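Skirkness swap shelf gets a bigger home

30 November 2023

I've been dropping off odds and ends at the Skirkness swap shelf for years, so I was thrilled to hear it's moving into the old Ruchti shoe store! The new room holds up to 2,000 items, and you still don't need money to take something home. 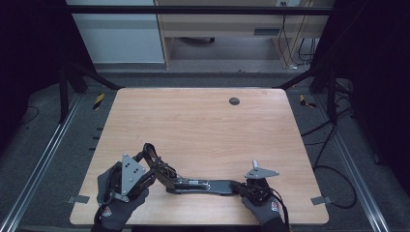
When you can go

Doors open at 10 every morning, and Victor Wanyama has put together a list of 29 helpers to keep things tidy. He told me the old spot was packed by October — I believe him, I once waited 20 minutes to reach the lamps.

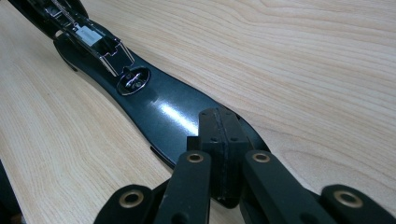
Black plastic on a pale wood tabletop.

Bring clean household stuff, toys, books and small plastic bits (someone always wants the bits). Mattresses and paint are still a no. Parking is behind the Letevico bakery, with 68 spaces, and the Sornusari bus stops right out front.

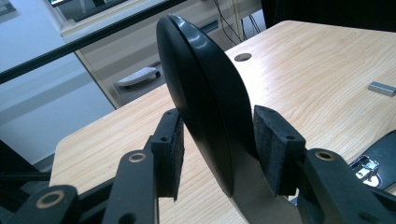
A glossy black oval stands on its narrow edge.

I'm bringing two boxes of puzzles on opening day, and I'm hoping to leave with a decent soup pot.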